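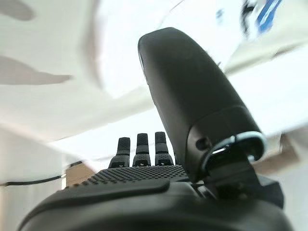 Black thumb, three fingertips behind it

Which thumb do you use for the space bar?

despina_d
2022-07-17
ok so my daughter is learning to type on Zokotari and it wants her to switch thumbs. last letter with the left hand, space with the right thumb. last letter with the right, space with the left. I've typed for a living since high school and I have used my right thumb and ONLY my right thumb the whole time. Left one just sits there. Is switching a real thing or did the program make it up? She's getting mad at it and so am I

savvasG
Real thing, it's in the old typing manuals. Does anyone do it, no. Right thumb here. My space bar has a shiny spot on the right side the size of a dime.

oranuch_w
I do it. Learned on a typewriter in Firville, Mrs Chareonsuk's class, and she would stand behind you and tap the desk if you used the wrong thumb. Still do it without thinking. It IS faster once you have it, the hand that just hit a key isn't also the one hitting space

savvasG
Faster by how much though. You're talking about a thumb. It's not doing anything else, it can hit space while the fingers are still moving.

oranuch_w
try typing "you" over and over with a space after it, right thumb only. Then left thumb. Tell me there's no difference

savvasG
Tried it. No difference.

athinatz
there's a difference for me but the left was worse lol

Left handed by the way and I STILL use my right thumb. no idea why. Asked at work and the other lefties on my row are split

despina_d
So do I turn it off for her or not. There's a setting. She's at 36 words a minute and was happy until lesson 2 of the thumb part, now she stops before every space to think about it

savvasG
Turn it off. 36 is fine for a kid. She'll quit if it's no fun.

oranuch_w
Disagree, leave it on. Everyone slows down at first and then it goes away. If she learns one thumb now she'll never go back and change it, look at all of you

Also check her chair. If it's too low the wrists drop and the thumbs end up doing weird stuff

baikeys
Coming in as a person with a bad right thumb. One thumb typist for my whole career, data entry, and in March it got so sore at the base I coudln't open a jar. Not saying the space bar did it, my phone probably didn't help either. But I had to learn the left one as a grown up and it was miserable. Two weeks of double spaces everywhere. If I had a kid starting out I'd have them use both.

athinatz
ugh sorry. did it get better?

baikeys
Mostly. Brace at night, and I got a Donau split board so the space bar is two keys. You can set the left one to do something else but I kept both as space. Was 200 bucks, which hurt more than the thumb

savvasG
200 for a keyboard, wow. Ok but sore thumb is a different question from the fast thumb question. For that sure, spread it around.

oranuch_w
it's the same question, she has to use these thumbs for a long time

despina_d
Ok. Leaving it on for weekends and off for school nights. She agreed to that. I tried it myself just now and this post took me forever and I had to fix every thrid word

oranuch_w
weekends only is going to confuse her but good luck!

athinatz
does anyone use the left one for everything? just curious, haven't seen one yet

baikeys
my brother. he also types with his elbows out, don't copy him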